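Closton Night Desk: six months with a crime podcast, and the radio I play it on

I came to this country with good school English and bad street English, and the thing that helped me most was local radio. I had it on in the kitchen from morning until I slept. So when a colleague told me that a small station was making a true crime series about the killing of one of its own presenters, I started to listen the same evening. I have now finished all 19 episodes of Closton Night Desk, some of them two times, and I want to write down what I think of it as a piece of journalism and as something to pay for.

First, the price. The show is free with advertisements, or you can pay 5 dollars a month and get it without them, with a written transcript for each episode. I paid. For a person like me the transcript is worth more than the missing advertisements. It is made by a human, I am almost sure, and names of streets are spelled correctly. In episode 6 one page of the interview with the neighbor is missing, and I wrote to them about it. They answered politely and after two weeks the page was there.

The story is told by Viktória Sipos, who worked at the station as a news reader when the presenter was killed. She knew him, but not closely, and she says this in the first ten minutes. I liked that. Many programs of this type have a host who behaves like a best friend of the victim or like a detective. She does neither of these. She reads from the court papers, she tells you which page, and when the police did not want to speak with her she says so and continues.

The presenter is called only by his air name, Keta, at the wish of his family. At the beginning I found this a little strange, because his real name is surely easy to find. By the middle of the series I had stopped noticing it. You hear a lot of his old shows, and that is the best part. He played soul records at night and talked to truck drivers on the telephone. In episode 9 there is a call with a woman who cannot sleep, and it goes on for several minutes with no music. I had to stop washing the dishes.

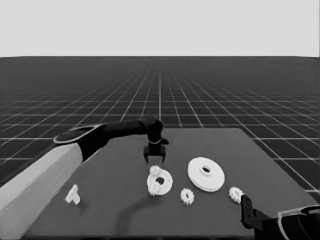
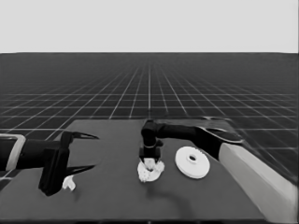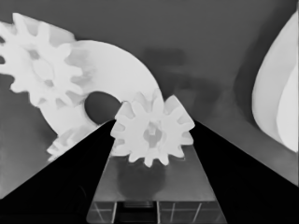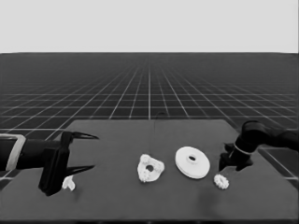
The weaker part is the trial. It takes four episodes, and in my opinion two would be enough. The lawyers argue for a long time about the parking ticket that puts the accused man near the apartment building, and Sipos plays almost all of it. I understand that the ticket is important. Still, I had to draw the streets on paper to follow who was standing where, and the website has no map. A simple map would cost them one afternoon of work.

The sound is also uneven. The studio parts are clear and warm. The interviews made outside are not, and with Ehsan Vahidi, who repaired the station's transmitter and was the last colleague to see Keta alive, you can hear the wind more than the man. He is a quiet speaker and has an accent different from mine, so I needed the transcript for nearly every sentence. It is a pity, as he is the most interesting witness of all. He remembers small things, for example that the coffee machine was still on.

About the device. I play the series on a Mumamard kitchen radio, the small one with two knobs. It can take podcasts over the home network, but the list shows the newest episode first and I did not find a way to turn it around. For a story that must be heard in order this is annoying. You press the left knob and turn for a long time. On the phone it is much easier. Voices sound good on the Mumamard, better than on my old Shokri, which made every man sound as if he had a cold. Do not put it near the microwave oven.

A warning for sensitive listeners: episode 2 describes how the body was found. It is not long and there are no sound effects, but there is also no announcement before it, and I was eating. I would skip from the moment when the landlord comes up the stairs until the music starts again. Nothing you need later is in that part. With children in the room I would not play the series at all.

The verdict came in May and the last episode was published soon after. I will not say what it was, although it was in all the local newspapers. The family speaks in this episode for the first time, the sister mostly, and Sipos asks very few questions and lets her talk. After that comes one complete hour of the old night show, with the weather and the traffic left in.

I give it four stars out of five. If they make a map and repair the sound of the Vahidi interview, I will change it to five. I am keeping the subscription for now, as they have promised to put more of the night shows in the archive.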